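Guides > Sturkora > Method set-up > Section 2: The drawer task

Posted in July by the Sturkora documentation group, Rurnari
12 shares | 2 comments

2. Setting up the can-in-drawer task

This section explains how to prepare the drawer task in the Sturkora simulator and how to repeat our test of the Shehu method. Please finish Section 1 before you begin. The two-arm model must already load without warnings.

The task is simple to say: one can, one drawer, two hands. A trial is a success when the can is inside the drawer and no hand is holding it. The drawer may stay open at the end.

2.1 Loading the room

1. Open the task list and choose "Sirkwood drawer".
2. Set the seed to 291. With another seed the start poses will differ from ours.
3. Load the room and wait until the objects are at rest.
4. Open the head view. Check that you can see the floor between the hands and the inside of the drawer when it is pulled out.
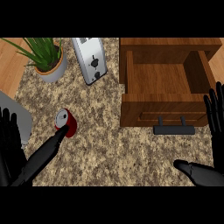
5. Leave the plant and the toaster in their places. They are part of the test, and the policy was trained with them in view.
6. Save the start state under a new name.

Note: The can may begin upright or on its side. Both starts are allowed, but they must be written in separate columns of the results sheet. In our first report we mixed them, and the numbers were then difficult to read.

2.2 Running the trials

1. Choose the Shehu policy and set the limit to 2000 steps per trial.
2. Set the number of trials to 30 for each start pose.
3. Switch on "save last view". The program then keeps a still picture for each trial – you will need it for checking by eye.
4. Press Run. On our machine the full set takes over 2 hours.

Caution: Do not move the camera while a set is running. The policy receives the moved view and its actions become wrong, but the program gives no error message.

2.3 Checking the results

The automatic check looks only at the position of the can. It can count a success while a finger still touches the can, so please compare each result with its picture.

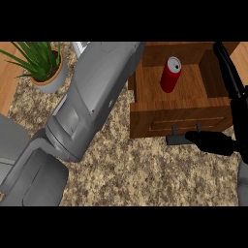

Figure 2. Can upright in the open drawer, seen from above.

If the arm hides the can in the head view, open the same trial in the side view. If you still cannot decide, mark it "unclear" and do not count it as a success.

Note: Pictures have a black band at the top and at the bottom. Do not crop them before the check, as the overlay tool expects the full height.

When all the trials are marked, export the sheet and continue with Section 3.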